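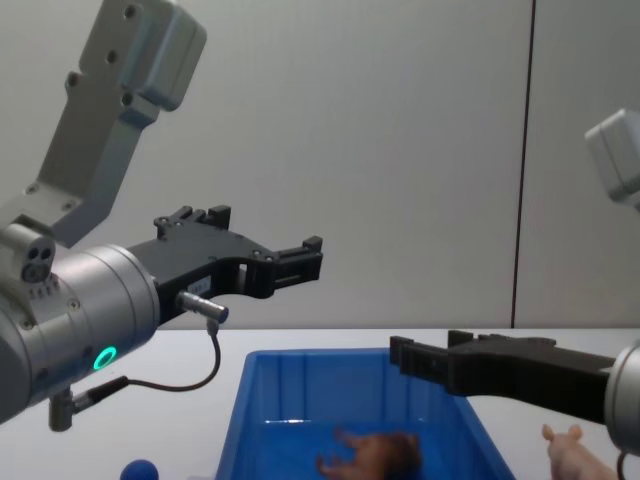 Figure 5.1 A blue bin against a plain wall.

Chapter 5
A Place for Small Things

If you have ever stepped on a toy cow in the dark, you already know a good deal of what this chapter has to say. We spent the last four chapters on big things – beds, shelves, coats, the kitchen table – and now we come, at long last, to the little ones, the ones that roll under the sofa and turn up in August inside a rain boot.

I like to begin with a single open container and a clear tabletop. Plastic is fine, and a bright color helps small children find their way back to it. Keep the sides low enough that a child can see in without tipping the whole thing over (they will tip it over anyway, of course, but less often!). In Figure 5.2 a blue tray holds two toy animals, one brown and one pink. The pink one is a pig, and I have my own ideas about the brown one, which may be a dog or may be a lion. Ask the children in your care and you'll get a lively argument, and sorting talk begins with exactly that kind of argument.

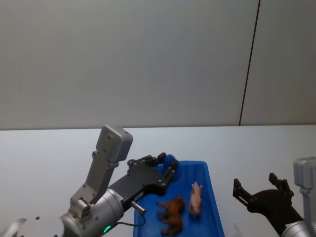 5.1 Sorting before storing

Anathi Potgieter ran the playroom at Flurnport for many years, and she once emptied every cupboard on a Saturday and found 224 animals, most of them farm animals and a good many missing a leg. She put them on the table in little crowds and let the children decide who lived with whom. It took all morning, and the pigs were moved twice.

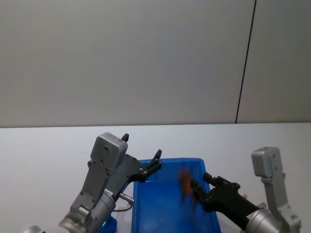

What she learned, and what I hope you will try for yourself before reading on, is that children put away far more willingly when the groups are their own. Adults like to sort by kind. A four-year-old may sort by color, or by who is friends with whom, and that is a perfectly good system as long as everyone can remember it the next day. Write the groups down as the children name them, and bring your notes to the exercises in Section 5.2.

Comments (2)

pavine_mom: We tried the one-bin idea with some 80 animals. Needed a second bin by lunch, but the kids loved it.

Deton: Is there an answer key for 5.2 anywhere? My copy skips it.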